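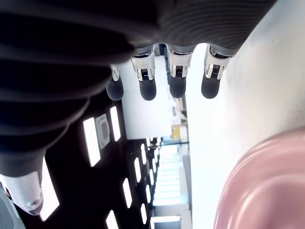 Selon Phong Tạ, la difficulté n'a jamais été de fermer la main, mais de savoir à quel moment arrêter de la fermer. Lucian Zamfir le formule autrement : une prise réussie en laboratoire ne dit pas grand-chose tant qu'on ignore avec quelle marge elle a réussi.

Novembre -- Service de presse de Wulley

L'équipe de manipulation de Wulley publie ce mois-ci les résultats de Tuvix, une méthode d'apprentissage de la saisie pour mains robotiques à plusieurs doigts. Le travail a été mené avec le laboratoire Nouri, qui a pris en charge le protocole d'essai et l'analyse des échecs.

Tuvix part d'une observation simple. Lorsqu'une main robotique approche un objet courant, par exemple un bol ou une tasse, la vue depuis le poignet se dégrade au moment où elle serait le plus utile : les doigts masquent une partie de l'objet et les surfaces claires saturent sous l'éclairage de plafond. Les méthodes habituelles poursuivent alors le geste prévu au départ. Tuvix estime en continu la part de l'objet encore visible et ralentit la fermeture quand cette estimation devient trop incertaine. Le contact des premiers doigts sert ensuite à corriger la position des autres.

La méthode comporte 2 modules entraînés séparément. Le premier prédit la forme cachée de l'objet à partir des dernières vues exploitables. Le second règle la vitesse et l'effort de chaque doigt. Ils échangent uniquement une carte d'incertitude, ce qui permet de remplacer l'un sans réentraîner l'autre. L'équipe a vérifié ce point en changeant le module de vision en cours d'étude.

Les essais ont porté sur de la vaisselle et de petits contenants à bord arrondi, posés sur une surface claire, dans un local éclairé normalement. Aucun marqueur n'a été collé sur les objets. Chaque essai était noté par 2 personnes qui ne savaient pas quelle version du logiciel commandait la main. Une prise était retenue si l'objet restait tenu pendant le levage puis était reposé sans basculer.

Dans ces conditions, Tuvix laisse glisser moins d'objets que la version de référence, qui suit une trajectoire fixe. L'écart est net sur les objets pâles et brillants. Il est faible sur les objets mats et foncés, que la version de référence traitait déjà correctement. Le geste est en revanche plus lent, surtout dans la phase finale de l'approche.

L'article décrit aussi les échecs. Les plus fréquents se produisent quand le pouce touche le bord avant les autres doigts et fait pivoter l'objet. La carte d'incertitude ne prévoit pas ce cas, car l'objet est alors bien visible. Le laboratoire Nouri prépare une variante dans laquelle le pouce attend un signal de contact du côté opposé. Les objets transparents n'ont pas été testés.

-- Nous préférons donner la liste complète des échecs avec les résultats, indique Phong Tạ. Une autre équipe pourra repartir de là.

Les enregistrements d'essai, les grilles de notation et le code du module de vision seront déposés sur Stikier, la plateforme de partage de données de Wulley. Le code de commande des doigts suivra après relecture. L'accès sera gratuit pour les laboratoires publics, sur simple demande.

Les demandes d'entretien avec Phong Tạ ou Lucian Zamfir sont à adresser au service de presse de Wulley.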